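I got an email in August from a bloke who'd read my last piece on army housing and reckoned I was being soft. Maybe I was, so let me have another go.

My family did two postings in 3 years when I was a kid, and the second one was to Wendoncombe, into a married quarter with a bathroom door that wouldn't shut. Mum rang the contractor, the contractor rang the base, and the base told Mum to ring the contractor. You learn a lot about Defence that way!

So when I read that Stallemo has the maintenance contract for the 200 houses out at Flenbridge, my first thought was the poor families who'll be sitting on hold. I've got nothing against Stallemo (they might be terrific), but we keep handing this work to whoever bids lowest and then acting surprised when the hot water's off for a fortnight. Meanwhile everyone in Canberra wants to talk about submarines. Fine, talk about submarines, but a sergeant whose kids are coughing in a mouldy bedroom is going to look pretty hard at a job in the mines, and I wouldn't blame her.

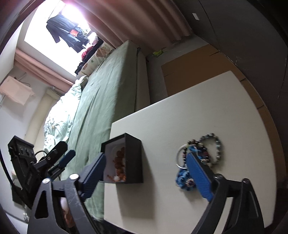

Would a bigger retention bonus fix it?

A bonus helps for a few months, and then the family is still living in the same house with the same mould. I'd put the money into repairs first and let people on base sign off the work themselves.

I've no idea if the minister's office reads this stuff, but the offer of a cuppa and a tour of Mum's old street stands.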